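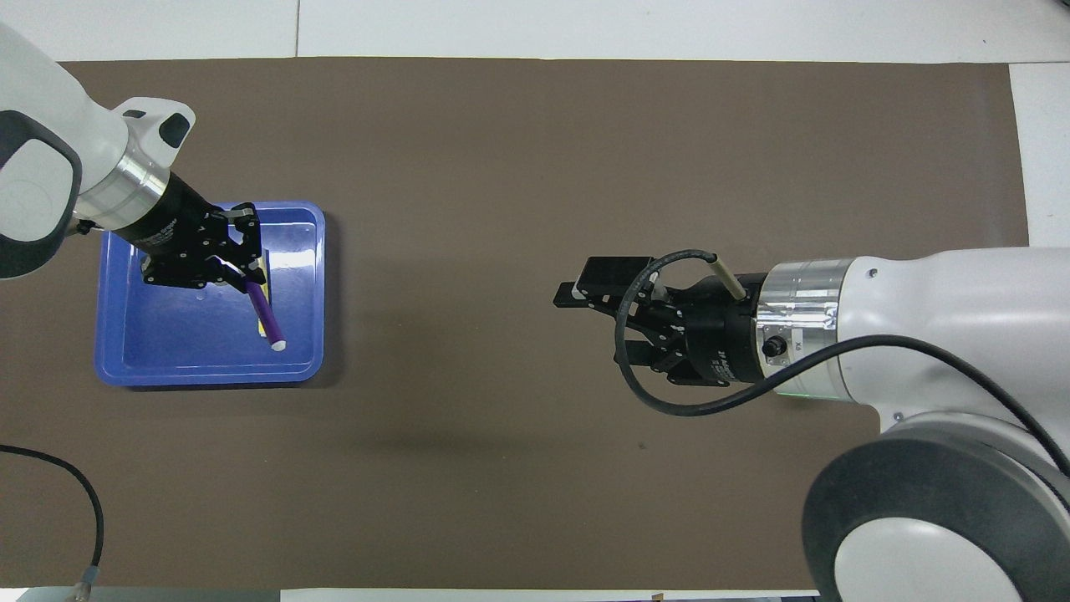 **Volton finishes move of Dredari offices to hosted servers**

The IT services company Volton has completed the move of all office systems of Dredari, a supplier of kitchen fittings, from its own server room to a hosted platform. The last server was switched off in December, and the staff now use the new system for files, mail and the order program.

Dredari has 39 employees in two buildings. Until last year everything was running on four machines in the basement of the main building. Two of these machines were no longer supported by their maker, and the backup was still written to tapes which an employee took home each evening.

"We had one long power cut in spring, and after it the order program did not start for most of the day," said Ye-ji Ko, the office manager of Dredari. "At that time we understood that we should not wait for the next one."

The work was done in three steps. First the mailboxes were moved, then the shared folders, and at the end the order program with its database. The database contains customer records which go back to the year 2000, and according to Volton this part needed the most preparation. Many old records had missing postal codes or were saved two times under different spellings. The sales team corrected 565 of them by hand before the final copy was made.

For the mail, the change was made during one night. Employees found their messages and calendars in place the next morning, but some phones had to be set up again. Volton kept one technician in the building until 6 p.m. to help with this.

Chin-lung Tang, who led the project for Volton, said that the shared folders were a bigger surprise than the database. "The access rights had grown for a long time without a plan. There were folders that the whole company could open, and other folders that no current employee could open. We made a new list together with each department, and this took us three weeks more than we expected."

The backups are now made every night and stored in a second data center, operated by the hosting company Farkum. A test of the restore is planned four times per year. In the first test, the order program was available again after 20 minutes on a replacement server.

Dredari did not give the price of the project. The company pays a monthly fee per user from now on, and the contract can be changed when the number of employees goes up or down. The internet line of both buildings was also renewed, and there is a second line over the mobile network in case the first one fails.

The old server room will be used for paper archives. The hard disks from the four machines were removed and given to the recycling company Ait Ali, which has to confirm in writing that they are destroyed.

As a next step, Dredari wants to replace its telephone system. The present one is connected to the old cabling in the main building, and offers from several suppliers, Volton among them, are now being compared. A decision is expected before the summer.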